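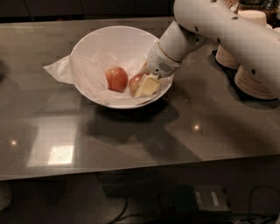

*Butter, two apples and a white arm over a lined bowl.*

## Paid testers wanted for the Clidance kitchen arm (Villanueva, June)

Fastine is a small review shop. We buy or borrow home machines, use them until we have an opinion, and publish it. The maker does not see our report first and does not pay for it.

Next up is the Clidance, a tabletop arm sold by Nirnier as a kit for home kitchens. The brochure says it handles "everyday food with everyday care." We have read that sentence on a lot of boxes. We would like to know what it means when the food is soft, the bag is crumpled and the person giving the orders has never met the thing before.

So we need 24 people who cook at home and are hard to impress.

**What you would do**

- Come to our test kitchen in Villanueva for one session of 90 minutes.
- Set up simple jobs with fruit, butter, cups and bowls, and have the arm do them.
- Do the same jobs by hand.
- Tell us which you would rather live with, and what you'd pay, if anything.

**Who can apply**

Adults who make dinner most nights. You don't need to know anything about robots. Please don't apply if you work for Nirnier, sell its products or have ordered a Clidance already. Fans of the idea are welcome, but expect to be asked why.

**Pay**

$86 per session, paid the same day, whether you like the arm or hate it. If it breaks down while you're here, you still get the full amount, and the breakdown goes in the review.

**How to apply**

Write to the Fastine test desk with the subject line "Kitchen arm." Tell us what you cooked last night and name one kitchen gadget you regret buying. Keep it under 20 lines. We answer every message, including the ones we turn down.

Posted February 2019. Sessions run through June.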